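The Quiet Table
How one residential service rethought the small shared surface at the heart of its family rooms
By Solveig Lie
2024-07-03

When the Trevaskis family residence reopened its ground floor last September, visitors tended to comment on the windows and the new kitchen. The staff who work there spoke mostly about the tables.

Trevaskis provides short-term lodging for families whose children are receiving treatment at nearby clinics. It has 40 bedrooms and, on an ordinary night, houses 65 guests. Most of them spend the hours between dinner and bedtime in the shared rooms downstairs, and for many years those rooms held long benches bought for a conference hall. Children found them too high. Parents found that a game laid out at one end soon spread to the other.

Pornthip Wattanapong, who directs resident services, asked the design office Lulletov to begin with the furniture and to leave the walls for later. "We had been given money for paint," she recalls. "What families were asking for was a place to put things down."

The answer was a small table, covered in cloth and sheltered by a folding screen. The cloth has a short, carpet-like pile that keeps a pen from rolling away and softens the sound of a dropped toy. Lulletov tested felt and cork before settling on it. Felt pilled within 2 weeks, and cork marked badly under ballpoint ink.

The screens required more discussion. Solid panels made the corners feel closed, and staff wished to be able to see whether a table was in use. Woven panels offered a compromise: light passes through the openings, while the clutter of the larger room drops away. Samran Sangkhawat, who led the work for Lulletov, describes the effect as "a room that a child can fold up." The panels are dusted with a dry brush, a task that takes longer than anyone had planned.

What goes on the tables is a separate matter, and it falls to Shanti Thakur, the residence's activities coordinator. She keeps a store of 200 items, from which each table is supplied every morning. Her rules are modest. There should be something soft, something to write with and something to write in. Board games with many pieces stay in the cupboard until they are requested.
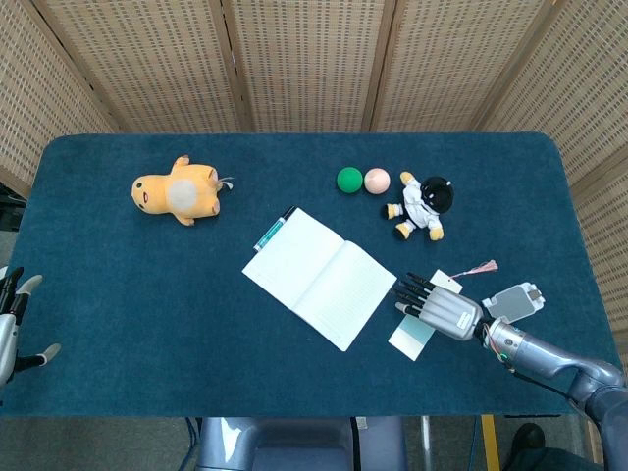
Plush toys, two small balls and a ruled notebook with its pen on a cloth-covered table, with the woven screen behind.

The notebooks have proved the most heavily used of these supplies. They are left open on purpose, as Ms. Thakur has observed that a closed cover is often taken to mean that the book belongs to someone else. Older children draw floor plans and keep scores. Parents copy out appointment times and, on occasion, recipes. Filled notebooks are offered to the family on departure — most accept.

Soft toys are washed between stays and replaced when their seams fail. Balls are limited to a size that can be held in one hand, and they are wiped down each evening along with the pens. Tasseled bookmarks are popular and disappear at a steady rate, which the residence regards as an acceptable cost.

A second set of tables, slightly lower, is on order for the upstairs landing. Ms. Wattanapong has asked for the same cloth.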